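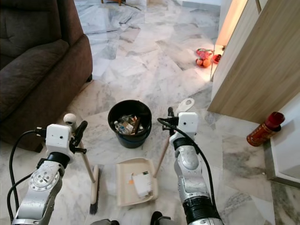
Unit 2: Hard Floors and How to Care for Them

Housekeeping and Building Services, Giron Evening College
Handout to accompany the March sessions

Read this before the practical. The floor plan of the Droltdale building is handed out separately.

Why the material matters

A floor cleaner that is safe on one surface can ruin another. Most of the damage we see in older buildings comes from using the wrong product for years. Before you clean any floor, find out what it is made of and whether it has been sealed. If there are no records, treat it as unsealed stone until someone can tell you.

Marble and limestone

Both are mostly calcium carbonate. Acid dissolves it. Vinegar, lemon juice, wine and many bathroom descalers leave a dull patch called an etch mark. An etch is a change in the stone itself, so it cannot be washed away. A shallow one can be polished out. A deep one has to be ground down by a stone contractor.

Use a cleaner with a neutral pH, which means close to 7. Anything well below that will attack the polish. Strong alkaline products are also a poor choice for regular use and can leave a film.

Marble is fairly soft. Grit carried in on shoes scratches it, so dry cleaning always comes before wet cleaning. Sweep or dust mop first, along the wall edges and behind doors as well as in the open. Check the bristles for trapped grit before you start. A vacuum is fine if the brush roll is switched off and the wheels are clean.

Granite

Harder than marble and much less sensitive to acid. It still stains. Oil is the usual problem, and it shows as a dark spot with a soft edge. Blot spills. Wiping spreads them.

Terrazzo

Chips of stone set in cement or resin and ground flat. If the chips are marble, follow the marble rules. The Escobar Hall entrance is cement terrazzo with marble chips, and the worn strip by the doors was caused by a descaler.

Ceramic and porcelain tile

The tile itself takes almost anything. The grout does not. Cement grout is porous and holds dirty water, so change the mop water often and do not flood the floor.

Mopping order

1. Put out the wet floor signs.
2. Dry clean the whole area.
3. Mix the cleaner in cool or lukewarm water, following the label. More product does not clean better and leaves streaks.
4. Work backward from the far wall toward the exit, overlapping each pass.
5. Rinse with clean water if the label asks for it.
6. Dry stone floors with a clean flat mop. Standing water leaves mineral marks.

Sealers

A penetrating sealer soaks into the stone and slows down staining. It does not stop etching. To test an old sealer, put a few drops of water on the floor in a quiet corner and wait 9 minutes. If the stone has darkened under the drops, it is taking in water and probably needs sealing again.

Before next session

Read the Cikside case notes, pages 70 to 127, and bring the label from one floor product you use at work or at home. We will go through the warnings on it.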